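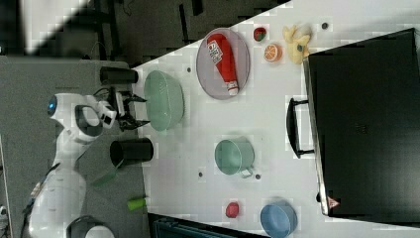 Tevorville Market Desk Terminal

Follow stocks, company owners and rule changes on one screen. The desk tracks 300 listed firms in 30 markets, and we love how quickly the ownership charts load — even on an old laptop!

What you get
Price alerts by email or text
Filings going back to March 2009
A daily note on regulators and big share sales
Up to 100 saved watchlists

The Kovačević wealth index is now built in, so you can see how a founder's stake moves with the share price. It's great fun to dig through.
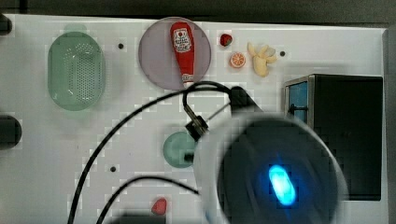
Green colander and round plate on a white tabletop

Single seat: $93 a month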